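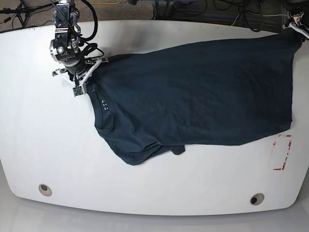

병원에서는 왜 순서대로 안 불러 줄까?

얘들아, 오늘은 내가 어렸을 때 엄청 억울해했던 이야기부터 할게. 내가 열한 살… 아니다, 열 살이었나? 아무튼 그때 자전거를 타다가 넘어져서 손목을 삐었거든. 아빠랑 응급실에 갔는데 대기실에 사람이 꽉 차 있는 거야. 나는 얌전히 앉아서 기다렸지. 그런데 나보다 한참 늦게 온 할아버지가 먼저 들어가시고, 그다음에 온 아기도 먼저 들어가고! 나는 속으로 이렇게 외쳤어. '새치기다!'

그런데 그건 새치기가 아니었어. 응급실에는 빵집이나 놀이공원하고는 다른 줄 서기 규칙이 있거든. 오늘은 그 규칙 이야기를 해 볼게.

빵집 줄을 떠올려 봐. 먼저 온 사람이 먼저 빵을 사지? 늦게 온 사람이 조금 더 기다린다고 해서 큰일이 나지는 않아. 기껏해야 소시지빵이 다 팔려서 슬플 뿐이야(나는 많이 슬프지만). 그런데 응급실에서는 기다리는 동안 훨씬 더 나빠질 수 있는 사람이 있어. 숨쉬기가 힘든 사람, 가슴이 꽉 조이듯 아픈 사람, 피가 많이 나는 사람 말이야. 이런 사람한테 "번호표 뽑고 뒤에 서세요" 하면 안 되겠지?

그래서 응급실에 가면 먼저 간호사 선생님이나 다른 의료진이 이것저것 물어봐. 어디가 아픈지, 언제부터 아팠는지, 얼마나 아픈지. 열도 재고 맥박도 재고, 손가락에 집게처럼 생긴 기계를 끼워 보기도 해. 이 기계는 피 속에 산소가 충분한지 알려 주는데, 하나도 안 아파! 손가락 끝에서 빨간 불빛이 나와서 나는 꽤 멋지다고 생각했어.

이렇게 누가 얼마나 급한지 나누는 일을 '중증도 분류'라고 해. 말이 좀 어렵지? '중증도'는 얼마나 심하게 아픈가 하는 정도이고, '분류'는 나눈다는 뜻이야. 영어로는 '트리아지'라고 부르는데, 프랑스어에서 '고르다, 가려내다'라는 뜻으로 쓰던 말에서 왔대.

우리나라 응급실에서는 보통 다섯 단계로 나눠. 1단계가 제일 급한 사람이야. 심장이 멈춘 것처럼 지금 당장 손을 쓰지 않으면 안 되는 경우지. 숫자가 커질수록 조금 더 기다려도 괜찮다는 뜻이고, 5단계가 제일 덜 급해. 그러니까 여기서는 1등이 좋은 게 아니야! 혹시 응급실에서 오래 기다리게 되면 '아, 나는 지금 당장 위험하지는 않구나' 하고 생각해도 돼. 물론 그래도 지루하긴 해. 나도 그날 벽에 붙은 포스터를 하도 읽어서 손 씻는 순서를 다 외워 버렸어.

그럼 한번 상상해 보자. Skirside라는 마을에 병원이 딱 하나 있어. 응급실에 세 사람이 왔는데, 첫 번째는 손가락에 가시가 박힌 아이, 두 번째는 팔이 부러진 것 같은 아주머니, 세 번째는 숨을 쌕쌕거리며 말도 잘 못 하는 아저씨야. 누구를 제일 먼저 봐야 할까? 맞아, 제일 늦게 온 아저씨야. 숨 쉬는 문제는 정말 급하거든. 그다음은 아주머니, 그다음이 가시 박힌 아이. 온 순서하고 정반대가 됐네!
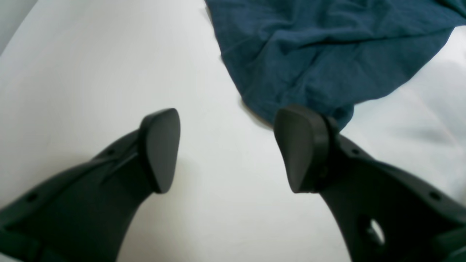 그런데 Velimir Vukčević는 이 이야기를 듣고 나한테 이렇게 물었어. "그럼 가시 박힌 아이는 영영 못 들어가는 거 아니에요? 더 아픈 사람이 자꾸자꾸 오면요?"

우아, 정말 좋은 질문이야! 나도 한참 생각했어. 급한 사람이 계속 오면 덜 급한 사람은 아주 오래 기다릴 수도 있어. 그래서 병원에서는 몇 가지 방법을 써. 가벼운 환자만 따로 보는 진료실을 두는 곳도 있고, 기다리는 사람의 상태를 중간에 다시 살펴보기도 해. 처음에는 괜찮았는데 기다리다가 더 아파질 수도 있잖아. 그러면 단계가 바뀌어서 먼저 들어갈 수 있어.

그러니까 너희가 꼭 기억할 게 하나 있어. 기다리는 동안 갑자기 더 아프거나, 어지럽거나, 숨쉬기가 힘들어지면 바로 어른이나 간호사 선생님한테 말해야 해. 참는 게 착한 일이 아니야. "저 아까보다 더 아파요!" 이렇게 큰 소리로 말해도 돼. 선생님들은 그런 걸 알려 주면 고마워하셔.

참, 응급실 말고 다른 줄도 있어. 수술 날짜를 기다리는 줄 말이야. 이건 의자에 앉아서 기다리는 게 아니라 집에서 기다려. 어떤 수술은 며칠 안에 해야 하고, 어떤 수술은 몇 달 뒤에 해도 괜찮거든. 만약 한 병원에서 무릎 수술을 기다리는 사람이 400명이라면 어떻게 순서를 정해야 할까? 먼저 신청한 사람부터? 제일 많이 아픈 사람부터? 아니면 아파서 학교나 일터에 못 가는 사람부터? 어른들도 이 문제로 자주 다퉈. 나라마다 정하는 방법도 조금씩 달라.

나는 아픈 정도를 먼저 보고, 비슷하게 아프면 오래 기다린 사람부터 해 주는 게 좋다고 생각해. 하지만 너희 생각은 다를 수도 있어. 오늘 저녁 먹으면서 가족들한테 한번 물어봐. 우리 집에서는 이 이야기를 하다가 국이 다 식어 버렸어.

아, 내 손목은 어떻게 됐냐고? 뼈는 멀쩡했고, 붕대를 감고 집에 왔어. 나보다 먼저 들어간 아기도 나중에 보니까 엄마 품에서 쿨쿨 자고 있더라.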